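Getting a white worktop back to white

Tea is the enemy, and turmeric is its more ambitious cousin. Wipe up crumbs first, or you'll just be giving them a tour. Mix bicarbonate of soda with a little water, spread it over the mark and leave it for 15 minutes – long enough to make the tea that causes the next one. Wipe off with a damp cloth, then go over it with a dry one. Skip the scouring pad, however cross you are.

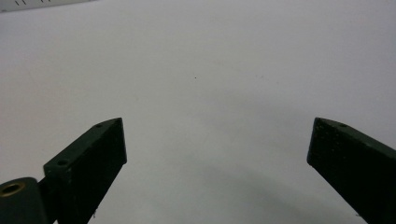
Suleiman Tijani writes: Does this work on beetroot? Mine has had 2 goes and is still pink.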